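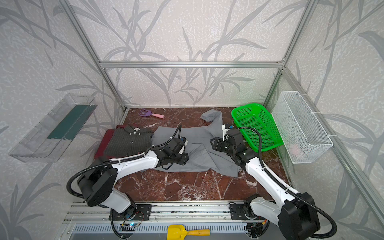
Features > Automation > Interviews

14 comments | 37 shares

Sarkier collects demonstrations for two-arm manipulation. Its current customer, Celtitau, wants a policy that can fold clothes it has never seen before, and the contract calls for 1000 accepted episodes. The engineer who runs collection agreed to talk on condition that the article stick to procedure and leave staff names out.

An episode begins with the garment dropped on the floor of the cell. The operator drives both arms by hand controls, folds the garment, places it to the side and opens both grippers. "The end state is defined by the grippers being open and clear of the cloth," the engineer said. "If one finger is still touching, the episode is rejected. We were loose about that in March and had to relabel a good part of the set."

Long-sleeved shirts take the most operator time. The sleeves land in a different position on every drop, and the operator has to decide which one to bring in first. Sarkier does not prescribe an order. "We tried prescribing it. The operators followed the order even when the cloth was telling them to do something else, and the model learned to pull on fabric that was pinned under the other arm."

The two arms share one rail at the front of the cell, and their reach overlaps in the middle. Collisions between wrists were common at first. The fix was a software limit on how close the grippers may come, which operators disliked because it blocked some pinches near the collar. The limit was later reduced to 2 centimeters. "That is about as far as I am willing to go with it," the engineer said.

Asked about rejected episodes, the engineer separated failed folds from bad recordings. A failed fold with a clean recovery is kept and tagged. A recording with dropped camera images or a stalled joint reading is deleted the same day. Recoveries are worth having, in the engineer's view, as the trained policy will miss its grasps too and needs to have seen what to do next. Episodes in which the operator pauses for more than 9 seconds are sent to review and usually trimmed.

The cell is not cleared to a bare floor between episodes. Garments already folded can stay down, and unrelated objects are moved from time to time. "A policy trained on a clean floor looks for a clean floor. Celtitau does not have one."

Cable routing came up more than once. Each arm carries a corrugated conduit with enough slack for the full wrist rotation, and the slack has to go somewhere. In an earlier layout, built with parts from Vomitz, a loop hung low enough to brush the cloth, and 10 episodes were lost before anyone traced the odd movement of a sleeve to it.

Training runs are handled by a separate group under the project name Nikolaidis. The collection team gets back a list of garment types and starting positions where the policy does worst, and the next block of sessions is planned from that list. In July it was dark fabrics. "Folds in dark cloth give the cameras very little to work with. We changed the exposure and collected more of them. I would have preferred to change the lighting, but that would have split the data set in two."

The remaining sessions will cover shirts with buttoned fronts, which the engineer expects to go more slowly.

14 comments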